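Plivano Hand-Held Gripper, Pair
Item 1984
Sold by Cusero Workshop Supply
Page last updated 28/09/2021

If you are building a robot arm in a garage, a spare bedroom or a corner of a shared shop, sooner or later you get to the part where the arm has to learn what a hand does. The Plivano pair is our way in. You hold one gripper in each hand and do the job yourself, at your own speed and on your own table, and the motion gets recorded so your arm can have a go at it later on. We've used ours for sorting screws, folding dish towels, plugging things in and one very long evening of stacking measuring cups, and we still enjoy picking them up.

The first pair was put together by Ainhoa Toledo in January, on a bench at the Prieto Street shared workshop, mostly out of leftovers from an arm that never did get its second elbow. People at the next bench kept asking to try it (one of them kept it for the whole afternoon!), and by the time the weather warmed up we had a waiting list. What you get now is the same idea with tidier wiring and a grip that's a good deal kinder to the palm.

What comes in the box

Two hand-held grippers in matte black, left and right
Two triangular marker plates with dots, already fitted
Two black cables, 38 inches each
Spare finger pads and a bag of 16 screws
Hex key
Printed build guide, which also covers the Ultia base board if you have one

About the grippers

The body and fingers are black plastic, with brass grommets set into the finger parts. We tried leaving the grommets out on an early batch and the holes wore oval within a few weeks, so they went back in and they've stayed. The fingers close when you squeeze and open by themselves when you let go. There's a little stiffness the first day or so and then they loosen up nicely.

The marker plate sticks out at an angle from each gripper so your overhead camera can keep track of where it is and which way it's turned. Please don't wipe the plates with alcohol, it takes the dots off. A dry cloth is fine.

Cables come off the gripper and run back along your wrist. Most folks like to leave a loose loop near the hand, and if you're in long sleeves you may want to tape the cable down once at the cuff. Each gripper weighs roughly 4 ounces without its cable. You'll notice it more in the wrist than in the arm, so take breaks on the longer sessions.

Setting up your bench

You need a table, a steady place to hang a camera overhead, and a computer that can run the Ultia recorder. Any table will do, though a plain, light-colored top makes dark fingers much easier to pick out in the recordings, and a white board laid on whatever you already own does the job very well. Sit close enough that your elbows can stay near your sides. If your shop has shiny countertops, try the board first before you go moving lamps around.

For a first task we'd suggest something with a bit of length to it that won't roll away. A power strip is a favorite at our place. It's got a switch and a row of outlets to aim for, and you can turn it any which way between tries. Keep it unplugged from the wall while you practice, please. Start by bringing one gripper up to the end of the strip and stopping just short, then do the same with the other hand, and don't worry about speed until both hands feel natural.

Compatibility

Works with the Ultia base board, versions B and later. Works with most hobby arms that take the Cusero wrist plate. Arms with a two-bolt wrist need the adapter, sold separately. If you're not sure which wrist you have, send us a photo of it and we'll sort it out with you.

At the bench
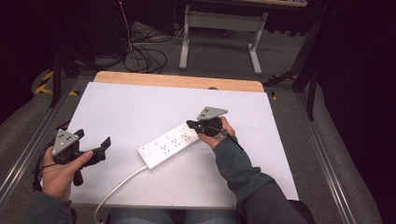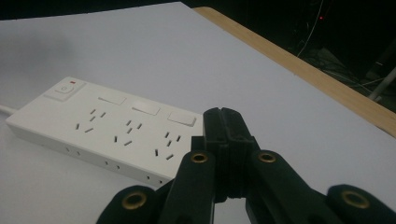

Hand-held gripper work with a white power strip. First picture, the pair in use, one in each hand; second picture, a closer view with the brass grommets showing.

Ordering

Pairs are made in small batches and go out in the order they're paid for. Single grippers, left or right, can be ordered as replacements; please put the side you need in the notes box. Local pickup at the Prieto Street workshop is free, just ring the bell by the loading door.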